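Soft Bags, Hard Choices: What Makes a Cloth Tote Easy to Pack?
Project report, Introduction to Product Design
Rhea Tan, Turkstead

Why totes

I own far too many tote bags. There's a whole drawer of them at home, and when our class was told to choose an everyday object and study it properly, I knew right away what mine would be! A tote is two pieces of cloth and two straps, and still some of them are a joy to use and others make you want to throw your groceries across the parking lot.

My question was simple: what is it about a cloth bag that makes it easy or annoying to put things into? I left out carrying comfort, since two other people in the class were already doing straps and shoulders.

The bags

I used three bags and gave each one a name so my notes would stay readable. Renano is heavy canvas with a flat bottom panel. Vurkeck is a thin cotton bag with no bottom panel at all, the kind you get at a book fair. Tiongson is in between: cream cloth, dark green handles, and green trim at the edges. I washed all of them once before starting, because new cotton has a stiffness that goes away and I didn't want that in my results.

The objects

A hardcover book, a box of crackers, a rolled towel, a ball and a bunch of bananas (replaced twice, for obvious reasons). I wanted one thing with corners, one thing that squashes and one thing that rolls. The ball ended up being my favorite.

Method

Each bag started flat on the table. I opened it, put one object in, lifted it by both handles, set it back down and wrote what happened. Every bag and object pairing was done 12 times, so 180 packings in all, spread over most of July. I also timed 30 packings with a full load of all five objects, and filled in a short note card after each one: did the mouth stay open, did the handles get in the way, did anything fall out or tip over.

Results

Renano stood up by itself nearly every time. You can drop things in with one hand and barely look. The downside showed up with the towel, which caught on the stiff top edge and had to be pushed.

Vurkeck was the slowest by far. The mouth closed the second I let go, so one hand was always busy holding it. My longest full load took 40 seconds, and most of that was me hunting for the opening.

Tiongson surprised me the most. The cloth is soft enough to fold down around whatever is inside, and once something round is in there the fabric makes a kind of nest for it.

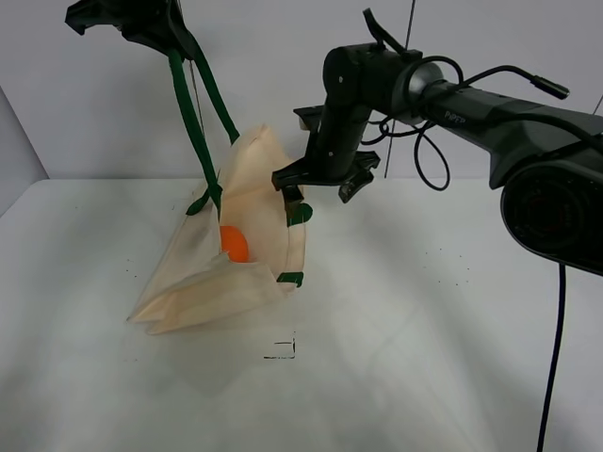

The handles matter more than I expected, too. If they flop inward they cover the opening and you end up packing your own straps. Holding both handles up and a little apart fixed this on all three bags, and it's the one habit from this project that I've kept at the grocery store. The dark green ones on Tiongson are also simply easier to find at a glance against the pale cloth - on Vurkeck everything is the same beige and I kept grabbing the hem.

What I would change

The table was too smooth. Bags slid when I pushed the book in, and a kitchen counter or a car seat would have behaved differently. I'd also like to try two people packing together, one holding and one filling, and see how much the soft bags catch up.

My redesign sketch takes Tiongson's cloth and adds a stiffer band sewn into the top hem, with the handles in a dark color. I've cut the pieces for a first version and the sewing starts next week - I can't wait to put the ball in it!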